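# Zasitz hand-held grippers at home: a skeptic's gallery

Zasitz sells these in pairs. You hold one in each hand, squeeze, do some ordinary chore, and the wide-angle camera on each tool records what the fingers were up to. The recordings then go toward teaching a robot arm the same chore. That's the pitch, anyway, and the brochure spends four pages on the robot arm and half a page on the thing you will be holding all afternoon.

The pair we looked at costs 3,430 with the charger and the case. The software is extra, 674 a year per seat, and you can't open your own recordings without it. I want that said up front because the quote we got from Hillcombe, the reseller, had it on page two under "options."

Aniela Michalski did most of the handling and I did most of the complaining. We kept away from the foam blocks that come in the case. Any gripper can pick up a foam block. What I wanted to know is how these do with groceries, on a living room table, with the usual stuff of a home behind it.

## Soft packaging

Snack bags are my standard test for anything with fingers. The film is slick, the contents crush, and the shape changes as soon as you touch it. The brochure says the pads "adapt to any surface," a sentence I have read from every gripper maker since I started doing this.

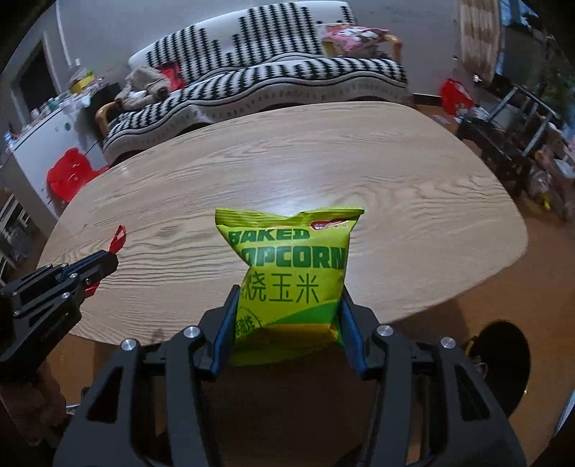

*Baked popcorn, held upright near the edge of the table. Blue pads on both sides, and creases in the film where they squeeze.*

Look at the creases before you get excited. There is no force readout on the tool, so how hard you're pressing is left to your own hand. A careful person will be gentle and a tired person won't, and both recordings go into the same pile. Zasitz told us the software "accounts for operator variation." I asked how. I'm still waiting.

I'll give them the pads. Two flat faces, one per finger, coming in from opposite sides, and the bag gets held by its body with the top seal left alone. That is a sensible way to hold a bag. The linkages behind them are thick and the pivot pins are right there on top, so a loose one should be easy to spot. I've reviewed prettier tools with everything buried under a plastic shell, and I ended up prying the shell off.

The view is another matter. You get a lot of room in one shot, which is what they want for training, but the corners go black and furniture off to the side leans. A cabinet by the wall comes out tilted. Maybe the software straightens all that before it matters. The manual doesn't say so, and for 674 a year I'd like the manual to say so.

It also means your living room is in the recording. Sofa, pillows, shopping bags, whatever is on the cabinet. Hillcombe's sales sheet calls this "rich household context." I'd call it a privacy question, and the contract answers it in one paragraph that lets Zasitz keep clips "for product improvement" unless you write in. Write in.

## Weight and wrists

Each tool weighs 400 grams. Fine for the first few minutes. Aniela was switching hands by the end of the first long session and asked me to print that the trigger return is too stiff. It is too stiff. The broad arms have openings cut through them, which may save a little weight, but all of it still sits out ahead of your fist.

## Against the Căpraru

The obvious comparison is the Căpraru, which is cheaper, uglier and single-handed unless you buy two. Its finger pads wear out fast and the battery door is a joke. On the other hand, its recordings open in free software and the company doesn't ask to keep them. For a small lab doing one-handed picks I would start there.

Prultwood has a version with a force sensor coming in August. So they say – they said the same about last August.

## Would I buy it?

At this price, no. Rent a pair if Hillcombe will let you (they quoted us a 10-day minimum) and use your own groceries, in your own room, with the people who will really be doing the work. Check how their hands feel on the last day. Then ask Zasitz for the force question in writing, and get the software price on the same page as the hardware.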